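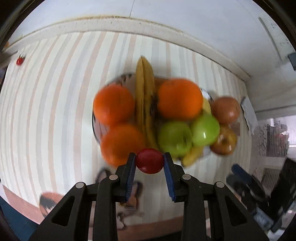

4. Putting the fruit out

4.1 What lands on the table first

I came to this part of the study thinking that fruit goes from shopping bag to bowl in one go, as it does in my own house (a big blue bowl, everything in, job done). The people who filled in the Okdale kitchen diaries soon put me right. I had 200 diary pages to read over the winter, and a surprising number of them mention a stage I'd never thought about, when the fruit just sits on the table in a heap and gets looked at. One page calls it "having a think". I liked that so much I've used it as a label ever since -- the thinking heap.

Figure 1, at the head of this section, is the kind of thing I mean. Oranges, bananas and green apples are all together on the striped cloth, with a round plate or shallow dish under part of the pile. The bananas lie side by side, which is how plenty of the diaries say they end up, and the round fruit gets fitted in next to them. I'd call it a heap with manners.

What people do in the thinking heap varies a lot. Some are feeling for soft spots. Others are working out what needs eating by the weekend, and a few say quite openly that they just enjoy the colours! I coded all of these as "sorting", which I now think was too tidy of me, and I'd split the code up if I were starting again.

4.2 Plates, and what gets left off them

The plate is where taste comes in. Diary keepers in both Lesta and Cropper talk about a best plate, and it's often an oval one with flowers on it that came from somebody's mother. Fruit on the best plate is meant to be seen, so I expected the old and spotty things to be kept well away from it. They weren't! Browning bananas turn up on the best plate all the time in the diaries, usually because they're next in line to be eaten and people want them noticed.

Figure 2. A spotted banana and a yellower one on a flowered oval plate, along with an orange, small tangerines and a green apple. Another green apple and two brown ones are on the cloth in front.

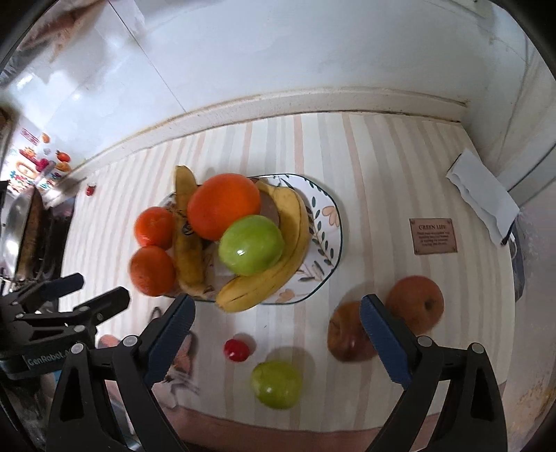 4.3 The banana question

Bananas deserve a heading of their own. Ask anyone how they keep fruit and within a minute they're telling you about bananas -- hang them up, split them up, keep them off the apples, never let them near the fridge. I make no claim here about who's right. My interest is in where the bananas go once a household has decided they can't live with everything else.

The usual answer was a second dish, often one that had nothing to do with fruit to begin with. Decorated trays were popular, glass ones included, and the pattern mattered more than I'd guessed. Figure 3 has a glass tray with a little cartoon animal on it (a hamster, I think) and some pale orange hearts, with bananas close by and citrus fruit and a small tomato at the near side. My own view is that a tray like that works best with very little on it, so you can still see the animal.

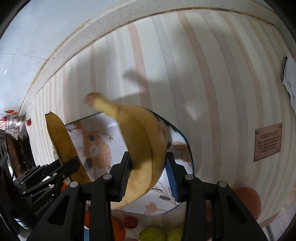

Amber Bainbridge disagreed when she read my draft, and wrote in the margin that a tray is for filling, that a picture at the bottom is a treat for whoever takes the last banana, and that I'd obviously never had to feed a houseful. She also wanted the tomatoes counted as fruit throughout. I've given way on the tomatoes and they're in all the tables from section 5 onwards.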